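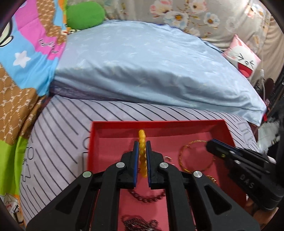

Chapter 9
Sorting, Storing and Looking After Costume Jewellery

I learnt to sort jewellery at my aunt's dressing table, with my sleeves rolled up and a strict order not to pull. She had one box for everything. If I wanted the green necklace I had to take out the necklace, two bracelets that had hooked themselves onto it, and usually an earring that had been missing since Christmas. I loved it! I also broke a good many things, and most of what I say in this chapter comes from those breakages (and from the ones I've caused since, in shops and workrooms, when I was old enough to be embarrassed).

In the last chapter we looked at clasps and fastenings. Now we come to the part of the work that new starters tend to think is dull, and that I could happily do all afternoon with the radio on: taking a mixed lot and putting it in order.

A mixed lot is just what it sounds like. Somebody clears a drawer, or a shop closes a counter, and everything comes to you together. You'll have beads lying across chains, and bangles with smaller pieces caught up inside them. A shallow box is a blessing at this stage, and I'd ask for one every time. In a deep one the chains sink to the bottom and knit themselves together under the weight of everything else. A plain red box like the one at the head of this chapter suits me nicely, as gold-coloured pieces show up well against it, even the tiny ones. Dark beads are another matter. A reddish-brown bracelet on a red floor takes a second look, so I keep a sheet of white card handy and move the dark things over to it early on.

Start with whatever is on top and whatever is stiff. Bangles first, then, because they hold their shape and lift straight out. Go slowly all the same, in case there's a chain looped round one. After the bangles I take the beaded bracelets, one by one, and hold each up on its own so that it hangs. A bracelet that's hanging will tell you things it keeps to itself when it's lying in a heap: gaps between the beads, a bit of bare thread, a knot that's starting to go. With glossy round beads like yellow ones, turn the whole thing in good light too. Scratches and worn patches hide in the shine.

Leave the chains until last. I mean it! Everyone wants to dive into the tangle straight away (I still do), and it goes so much better with room round it. Slide the whole pile onto a flat cloth, find a clasp, open it, and work from there with two blunt pins. Fine links bend if you tug them, and a bent link will catch on its neighbours for ever after. When I get cross I put the kettle on and come back.

Bohdan Kovalchuk, who taught me for a winter at the Trevitz workroom, used to empty the box completely and then run a fingertip round the corners before he'd let me put it away. I thought he was being fussy until I nearly binned the back of an earring. Small curved bits look like nothing much on their own, and they're very often the missing half of something you've already set aside as broken. Give them their own little dish and don't throw any away until the whole lot is done.

How you write it all down depends on how much you have. For a family box, a page in a notebook is plenty. For shop stock you need a proper list, and I'll own up to a story here. One December, Vesna Begović and I checked a delivery of loose beads from Ristić that was down on paper as 3000. We made it 2988. We counted again after supper, got the same answer, and found the other twelve the next morning in the fold of the bag. Since then I've turned every bag inside out before I pick up a pencil.

By the end of the chapter you should be able to sort a mixed lot by type, spot a bracelet that needs restringing, and free a knotted chain without stretching it. You'll want a shallow box, a white card, a soft cloth, two blunt pins and some small dishes. Saucers are fine.

Before you read on, try this
Take any jewellery you have at home, or borrow some, and lay it in a shallow box just as it comes. Write down the order in which you'd lift the pieces out. Keep the list somewhere safe, as we'll come back to it in section 9.3, once you've had a go at your first tangle.

9.1 Bangles and other stiff pieces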